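Kellunia Demonstration Capture Guide
Section 4: Recording Two-Handed Insertion Tasks

4.1 Purpose of this section

This section sets out how operators record two-handed insertion tasks with the hand-held grippers. The recordings are used to train and compare policies in the Tanui study, which asks whether a policy trained only on hand-held demonstrations can place a flat, flexible item into a small lidded container. Operators should read Section 3 (Gripper Calibration) before starting.

The method was written by Njoroge Mutiso and Jeptoo Nyaga. Changes to it must be approved by Luzius Schnyder before they are used in any session at the Grundcombe site.

4.2 Before recording

1. Confirm that both grippers have passed the calibration check in Section 3. A check made before a cable was unplugged is no longer valid.

2. Lay the gripper cables so that each hand can cross the midline of the table without pulling on them. Slack should fall toward the operator.

3. Enter the task code, the operator code and the object codes in the Gulis recording software. Do not reuse the object codes of an earlier task, even when the objects look the same.

4. Place the container near the middle of the table, within reach of both grippers.

Note: Container position is varied by hand between episodes. Small shifts and turns are wanted. Do not mark the tabletop to help return the container to the same spot.

CAUTION: Keep fingers clear of the jaws while the grippers are being checked.

4.3 Recording an episode

5. Hold one gripper in each hand, with the jaws pointing inward. Keep still for 2 seconds after the start tone. The software uses this period to align the two streams.

6. Open the container with either gripper. The choice of hand is left to the operator and should vary over a session.

7. Pick up the item and bring it to the opening. Approach at the speed that would be used in ordinary work. Very slow motion produces long episodes with little useful change between samples, and these are removed in review.

8. Lower the item into the container. If it catches on the rim, correct it with the grippers and continue. Corrections are kept in the training set and must not be treated as errors.

9. Release the item, draw both grippers back, and press the foot switch to end the episode.

CAUTION: Do not force a foil pack past the rim. Bent foil can split, and a split pack must be taken out of use.

Two grippers facing each other across the container, and a foil blister pack partway into its opening:
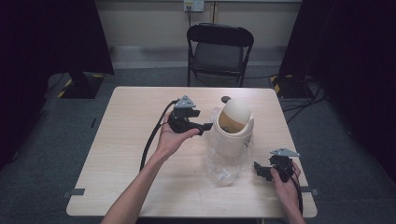
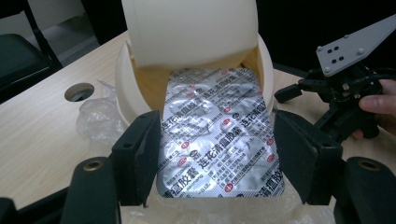
4.4 Ending the session

10. Stop after 100 episodes, or earlier if the operator is tired. A rest must be taken before a second set is begun.

11. Review the episode list. Mark an episode as "discard" only if a stream is missing, the operator left the work area, or the wrong object was used. Mark a failed insertion as "fail" and keep it.

12. Upload the session and send the session code to Obed Amoah, who is responsible for the data register.

4.5 Use of the recordings

The full training set for this task is 600 episodes. Policies are trained on the gripper views and gripper motion, with and without the head view, so that the value of the head view can be measured. Failed episodes are stored in the same set but are given a separate label, and each training run must state whether they were included.

In the pilot work reported by Njoroge Kirui in March, most failures came at the rim and few came during the pick. Operators are therefore asked to vary the angle of approach at the opening more widely than the starting position of the item. The pilot recordings used an earlier jaw shape and must not be merged with sessions recorded under this guide.

Questions about labels should be sent to Jeptoo Nyaga with the session code and episode number.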